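La mesa de los engranajes, y lo que hay por debajo
Galería del taller Fenusa
16 de marzo de 2025

¡Ya tocaba actualizar esta página! Llevo desde que abrimos en Fenusa prometiendo una galería de la parte menos fotogénica del taller, y siempre acabo subiendo las piezas terminadas, bien limpias y con luz de ventana. Esta vez van la mesa a medio montaje y el suelo, que también es taller (y donde yo paso más rato del que me gustaría, a gatas, persiguiendo tornillos).

Para quien llegue nuevo: en este rincón practicamos montajes pequeños de engranajes, de los de placa, pivotes y ruedas dentadas. Nada de relojería fina, que para eso no tengo ni vista ni paciencia. Me gustan las piezas que se pueden coger sin lupa y que, cuando entran en el pivote, entran con ese clac cortito que da tanto gusto. El juego con el que empezamos era un Hamel de segunda mano, comprado en Skerkthorpe dentro de una caja de galletas, y lo tuvimos entretenido una temporada larga hasta que perdimos una rueda. Apareció meses después dentro de una bota.

De la tela sí quiero hablar, que me escribís mucho por ella. Un paño oscuro tiene dos cosas buenas: las piezas de metal se ven enseguida, y si se te cae una rueda desde poca altura se queda donde cae, mientras que en un tablero pelado rueda hasta la otra punta. Lo malo son las arrugas. Yo lo estiro, lo vuelvo a estirar, me doy la vuelta y ya está otra vez arrugado. Probé a plancharlo y me duró una tarde. También probé con pinzas en los bordes, y me enganchaba la manga cada dos por tres, así que fuera pinzas.

Y luego están los cables, ay, los cables. Compré en Illent un paquete de bridas de velcro, 294 tiras nada menos (venían así, no fue idea mía), convencidísima de que en una mañana lo dejaba todo peinado. Pues la bolsa sigue medio llena en el cajón. Cada vez que recojo un tramo hace falta mover algo y hay que soltarlo otra vez. Mi plan para lo que queda de mes es poner una canaleta por la pared y bajar solo lo imprescindible, ya os contaré.

Bueno, las fotos. Primero, a ras de suelo: hormigón gris clarito con sus manchas y sus rozaduras, y a la izquierda el lío de cables negros en todo su esplendor.
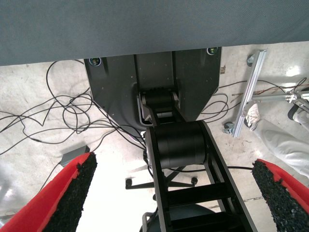

Y ahora arriba, sobre el paño: la placa redonda con su agujero en medio y los dos pivotes de pie, y las ruedas plateadas cerca.

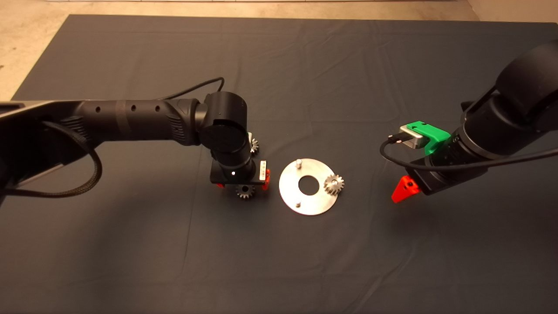 Una lectora me escribió hace poco que a ella los montajes de este tipo le salen mucho mejor si antes de colocar nada gira cada rueda con el dedo en su pivote, sola, y escucha. Que si rasca sola, luego con las demás rascará el doble, y que más vale enterarse al principio. También decía que ella usa fieltro grueso en vez de tela, «del de tapizar, que pesa y no se mueve», y que se olvidó de las arrugas para siempre.

Lo de girar la rueda con el dedo ya lo he adoptado, me parece buenísimo y no cuesta nada. Con el fieltro tengo mis dudas: suelta pelusa, y la pelusa entre los dientes es una lata que no veas, sobre todo si hay una gota de aceite de por medio. Si alguien conoce uno que no suelte, que me lo diga, por favor, que me paso por la tienda mañana mismo.

Otra cosa que me preguntáis bastante es si conviene aceitar los pivotes desde el principio. Yo no lo hago. Monto en seco, compruebo que todo gira, desmonto, limpio con un trapo que no deje hilos y entonces sí, una gotita con la punta de un palillo. Una gotita, ¿eh? Las primeras veces echaba tanto que aquello parecía una ensalada, y el paño de entonces acabó de trapo para la bicicleta.

Del suelo de hormigón no me quejo. Se barre fácil y aguanta golpes, aunque en invierno enfría los pies que da gusto. Me pidieron 873 euros por pintarlo con una resina de esas brillantes y dije que no, gracias, que con las grietas ya nos conocemos. Puse una alfombrilla de goma delante del banco de limar y con eso voy tirando.

La galería completa de Fenusa va ya por unas 564 fotos, así que si buscáis las del torno pequeño o las de la estantería, están en las páginas anteriores, ordenadas por rincones. Las de la canaleta las iré subiendo aquí mismo, debajo de estas, en cuanto me decida de una vez por el color.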